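# Über uns

Die Dastutora ist eine Schule für Hauswirtschaft in Vurnen. Wir unterrichten, was in einem Haushalt täglich anfällt: kochen, abwaschen, Wäsche, Bad und WC reinigen, Vorräte einräumen. Unsere Kurse richten sich an Leute, die zum ersten Mal allein wohnen, an Angehörige, die einen zweiten Haushalt mitführen, und an Beschäftigte in kleinen Pensionen und Wohngruppen.

Gegründet wurde die Schule am 3. März 2018 von Benoît Langlois, der vorher die Hauswirtschaft im Gästehaus Palamarchuk geleitet hat. Seitdem haben 1343 Personen einen Kurs bei uns abgeschlossen. Langlois unterrichtet weiterhin selbst, vor allem die Küchenkurse.

## Wie wir arbeiten

Wir arbeiten mit gewöhnlichen Haushaltsgeräten und kleinen Mengen. Wer bei uns dämpfen lernt, tut das am elektrischen Dampfgarer auf dem Tisch, mit gelochtem Einsatz und Deckel. Große Kombidämpfer haben wir nicht. Die Teilnehmenden sollen das Gelernte zu Hause wiederholen können, ohne vorher etwas anzuschaffen, was in keinen Schrank passt.

Ein fester Teil des Grundkurses sind Dampfbrötchen. Der Teig besteht aus 600 g Weizenmehl, Wasser, Hefe, etwas Zucker und Öl. Geübt wird daran mehr als das Rezept:

- Wasser einfüllen und den Einsatz richtig aufsetzen
- Abstand zwischen den Brötchen lassen, sie gehen beim Dämpfen noch auf
- den Deckel vom Körper weg öffnen und flach ablegen
- die Brötchen einzeln auf den Teller setzen, nicht stapeln
- den Einsatz gleich spülen, bevor Teigreste in den Löchern antrocknen

Der zweite Teil ist das Bad. Beim WC gehen wir immer in derselben Reihenfolge vor: Reiniger unter den Rand, einwirken lassen, mit der Bürste von oben nach unten, spülen, zum Schluss Sitz und Außenseite mit einem eigenen Tuch. Küchentücher und Badtücher haben bei uns verschiedene Farben und werden getrennt gewaschen. Darauf achten wir streng - auch bei denen, die schon lange einen Haushalt führen.

## Kurse und Kosten

Der Grundkurs kostet 400 Euro, Lebensmittel und Reinigungsmittel sind enthalten. Er beginnt jeweils im Mai und im Herbst. Einzelne Kurstage zu Küche, Wäsche oder Bad können ohne den Grundkurs gebucht werden. Pensionen und Wohngruppen schicken uns auch ganze Teams, dann stimmen wir den Ablauf vorher mit der Leitung ab.

Für das Haus Dilldale haben wir einen kürzeren Kurs zusammengestellt, in dem Küche und Bad an 2 Vormittagen behandelt werden. Diese Form bieten wir inzwischen auch anderen Häusern an.

Mitzubringen sind geschlossene Schuhe und eine Schürze. Handschuhe liegen in drei Größen bereit. Wer auf bestimmte Lebensmittel oder Reinigungsmittel empfindlich reagiert, gibt das bitte bei der Anmeldung an.

## Einblicke
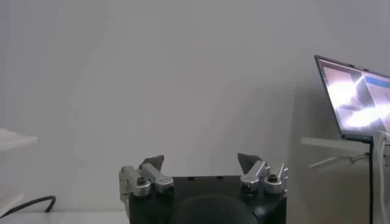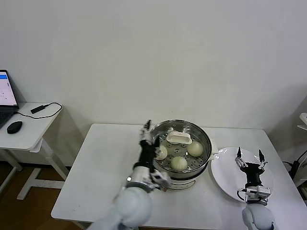
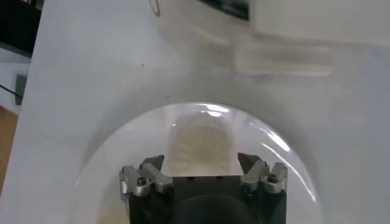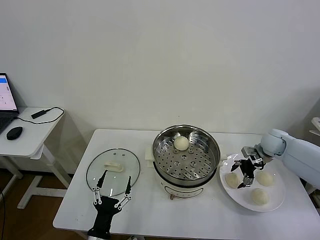 Zweites und viertes Bild: Dampfbrötchen am weißen Tisch. Drittes Bild: WC-Becken.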